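Please Keep the Word on the Front

When I came to this country I could read English better than I could speak it, and I did most of my learning in the supermarket. I don't say this to be charming. I had no money for a course that first winter, the library closed early, and the supermarket was warm and full of words. I learned "rinse", "dissolve", "keep upright" and "do not mix" before I learned how to order a coffee properly. So I have a strong opinion about labels, and my opinion is that they are getting worse.

The fashion now is to take the plain word away. A company called Handetti sells a floor cleaner and a fabric softener in the same shape of bottle, and on the front of both is one large coined name and a leaf. The word "softener" is on the back, near the bottom, in grey letters on a paler grey. I washed my kitchen floor with softener in October. It smelled beautiful and I fell on it.
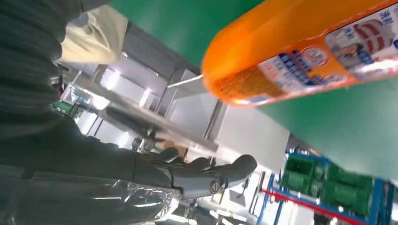 Who is a label for, the person who buys the product or the person who uses it?

It should be for the person who uses it, and very often this is a different person. In my house my mother does the washing and I do the shopping. She has 8 percent of her sight in the left eye and not much more in the right. For her the colour of the bottle comes first, then the shape, and then perhaps one word, if the word is big and dark. Everything else is decoration.

I wrote to Handetti about this. They answered politely that their customers prefer a calm design. I believe them. I prefer a calm design also, on a curtain. On a bottle which can harm a child I prefer a loud one.

People tell me that everybody knows the products by their colour anyway. This is true until you move. Where I grew up, green was for dishes and blue was for windows, and it was so fixed that we asked in the shop for "the green". When I crossed the ocean all the colours changed their jobs. A habit of the eye doesn't travel, but a word can be looked up in a dictionary -- even a word in another alphabet, if it is printed large enough to copy with a pencil.
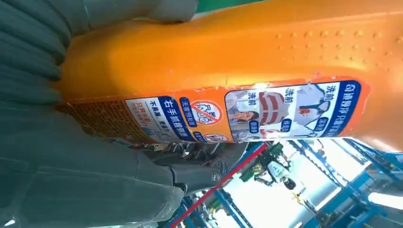 What I would ask for

My request is modest. On the front of every household product there should be one plain word for what it is, in letters as tall as the brand name. I would not forbid the leaf. The leaf can stay.

I would also ask for the same word in the main languages of the neighbourhood where it is sold. The shop I use most, Jostico, already does this with its own shelf tickets, and in our suburb it makes a great difference. My neighbour from upstairs reads only Chinese, and before the tickets she bought one brand, Terum, for years, for every purpose, as it was the one she had been shown on her first day. Now she compares prices like anybody else.

The usual objection is the cost. I worked for 2 years in a small print shop, so I know a little about this. Changing a printing plate costs money once. After that, a big word takes no more effort to print than a small one. What the companies are really protecting is the look of the thing on the shelf, and they should say so openly.

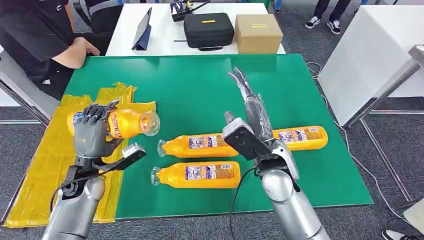 Orange bottles, labels wrapped around the middle.

There is another argument, and it's harder for me to answer. Some people say that if you live in a country you should learn its language, and the labels will then be no problem. I did learn it. I am proud of it, and I would tell any newcomer to do the same. But my mother came at an age when new words do not stay, and she still has to wash her clothes this week. Also, the people who make this argument were not born knowing the coined names. Stand in the aisle on a busy evening and watch them turn the bottles around too, looking for the grey letters.

I keep a black marker in the kitchen drawer now. When I come home from shopping I write on each bottle what it is, in my language on one side and in English on the other. It takes me a few minutes. My mother corrects my handwriting, and then she puts them under the sink in her own order.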